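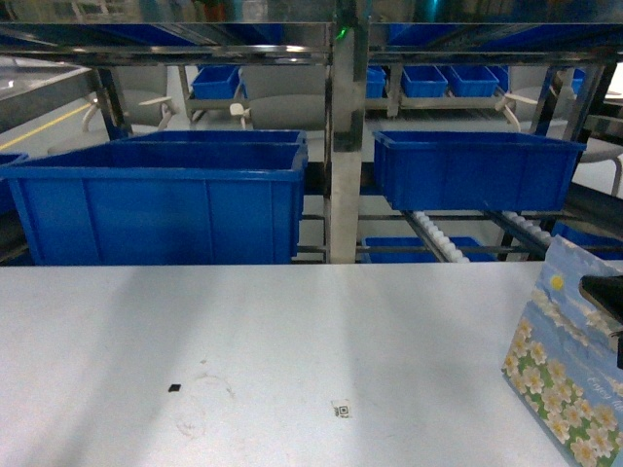 Paper bag task at the Bratstead rack station.

Jistier Bag Handling Demonstrations: Data Card

Summary

This release contains 446 demonstrations of a robot handling decorated paper gift bags between a white worktable and a roller rack stocked with blue plastic bins. All demonstrations were recorded under remote control by trained operators at the Bratstead site. The data are intended for research on imitation learning with light, flexible packaging.

Task definition

The operator grips one bag by its upper part, carries it to the designated surface, and releases it in a standing position. An episode ends when the gripper has cleared the bag. Episodes in which the bag falls after release are retained and marked "fallen" in the outcome field. Episodes stopped by the operator are marked "aborted" and should be excluded from training unless the user has a specific purpose for them. 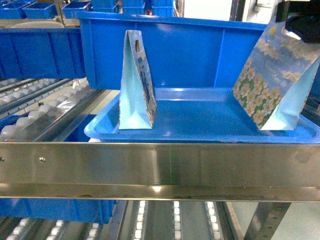 Operators were instructed to approach from above where the rack permitted and to avoid pressing the bag against the bin wall. Grip position was left to the operator's judgment. Users should expect considerable variation in the angle at which bags are lifted, particularly in episodes from the first collection period.

Recording

Each episode includes 2 synchronized video streams, one from the head and one from the wrist, together with joint positions, gripper opening, and operator commands. Video is stored at 30 frames per second. Command data are stored at their native rate and are aligned to the video by timestamp. The conversion script, Beddoe, produces a single table per episode.

Known limitations 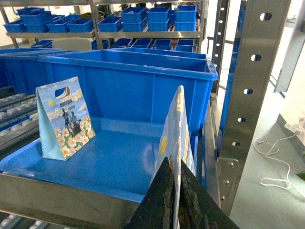 Thin objects seen nearly edge-on occupy few pixels in the wrist view, and automatic segmentation of the held bag is unreliable in such cases. Manual masks are supplied for the test split only. Reflections on the steel rail and on the plastic surfaces have not been corrected.

Seven episodes have incomplete wrist video. They are listed in the file of exclusions and are not counted in the published splits. A second set of demonstrations from the Pridelstead site is in preparation and will be issued under a separate version number.

Access and maintenance

The data are available to registered research users under the terms in the license file. Labeling errors should be reported through the project tracker with the episode number and the affected field. Corrections received before the end of February will be included in the next revision.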